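Teaching by Hand: A Talk With a Demonstration Lead

Hamoron rents two floors above a print shop, and most of the teaching goes on somewhere else. The company pays people to do small household jobs with a gripper in each hand, and the recordings are used to train robot arms that will later try the same jobs on their own. The woman who runs the demonstration group has been doing this for three years. Before that she steered arms by remote control at Rosser, from a chair with two joysticks and a screen.

She doesn't miss the chair. "You push a stick and the arm moves a moment later," she said. "You get used to it, but your whole style changes. You get slow and careful, and then the robot learns to be slow and careful too."

With hand-held grippers the person stands right at the table and squeezes a trigger to close the jaws. The tool's camera records what is in front of it, and software works out the path afterward. She said new people pick it up in an afternoon, though it takes longer before their recordings are worth keeping.

"The first thing everybody does is use it like a hand. They twist it in ways our arm can't twist. So we spend a Saturday just on that — here is how far the wrist goes, here is where the elbow would hit the table."

The project she is on now is called Mastetti. It is a set of tidying tasks, with soft toys, boxes, clothing and kitchen things. The group has 1,439 recordings that passed review. Sixteen people have contributed to it, most of them working in ordinary rooms on whatever table or bed they have.

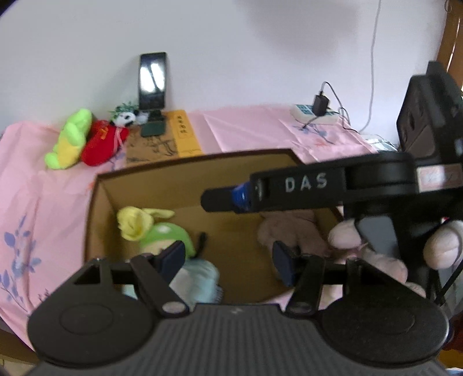 Two hand-held grippers at a cardboard box of soft toys.

Soft toys come up a lot in her work, and I asked why they were harder than blocks. She said a block is either in the jaws or it isn't. "A plush toy gives. You close on it and you might have the toy, or you might have a bit of fluff and it slides out when you lift. A person feels that and squeezes again without thinking. The recording has to show it, or the robot never learns to check."

Boxes bring their own trouble. The walls get in the way of the tool, and two grippers working over one box can block each other. Her rule is that one goes in while the other waits nearby. She said people break the rule all the time when they are in a hurry, and those recordings mostly get thrown out.

She was less strict about the surroundings than I expected. Hamoron used to ask for a bare table. It stopped after an arm trained on bare tables was tried in a real bedroom and reached for the pattern on a blanket.

"Now I tell them to leave the room the way it is. Creases in the cloth, cables, books, all fine. Just don't move things between takes."

Remote control still has a place. The group keeps one arm set up with a Hondeck controller for jobs where the weight matters, such as pulling a full drawer, and for fixing mistakes while the robot is running by itself. When the arm gets stuck, a person takes over, finishes the move and hands it back. Those short corrections are saved too. She thinks they teach more per minute than anything else, but they are tiring to collect and people ask to be taken off after a couple of hours.

I asked what she looks for when she reviews a recording. She plays it at double speed first and watches for pauses. A pause usually means the person was deciding something, and the robot will copy the stop without knowing the reason for it.

"Then I look at the failed grabs. I keep some of those. If you drop it and pick it up again, good, leave it in."

The next batch starts in July, with laundry.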